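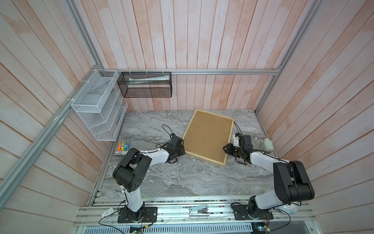
Whitewashed planks and a gray marble pattern.

1/ In February I started to climb the public stairs in Ulden, the ones that go from the Poder bus stop up to Grube. There are 392 steps. My doctor wanted me to do something for my heart, and I don't like gyms.

2/ The first time I needed 22 minutes and I sat down on every bench. My calves were sore for three days — going down was worse than going up.

3/ Now I need 14 minutes. I don't hurry. I breathe through the nose as long as I can, and when I can't, I slow down.

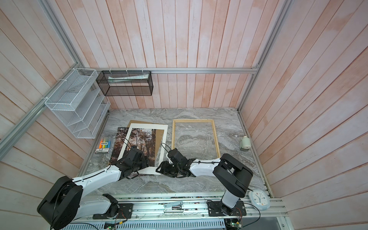

Black wire basket on the crossbar, held with white cable ties.

4/ I changed my shoes also. The old ones had a soft heel and my foot was rolling. The Arkano pair is stiffer and I like it more, but the laces are too long.

5/ At the top I walk 800 meters on the flat street before I go down again. If I stop at once, I feel dizzy. I drink a little water there and eat nothing.

6/ Monday is my rest day. I tried without a rest day and my left knee complained.
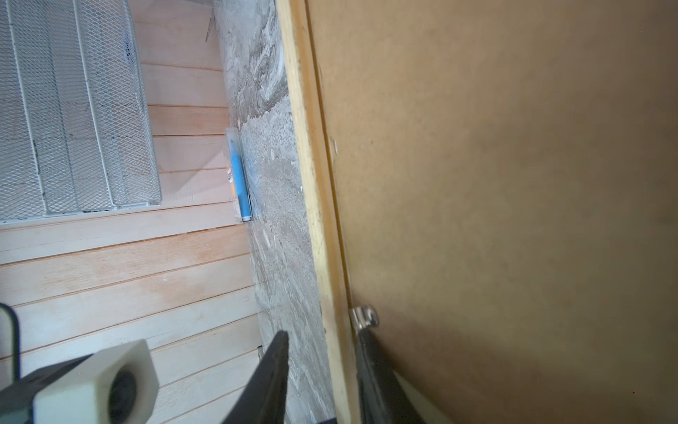 Do you hold the handrail when you go down?
Always on the lower part, where the steps are uneven. Higher up I keep my hand close to it and hold it only when my legs are tired.

7/ Next month I want to try it with a small backpack. First empty, then with one bottle of water.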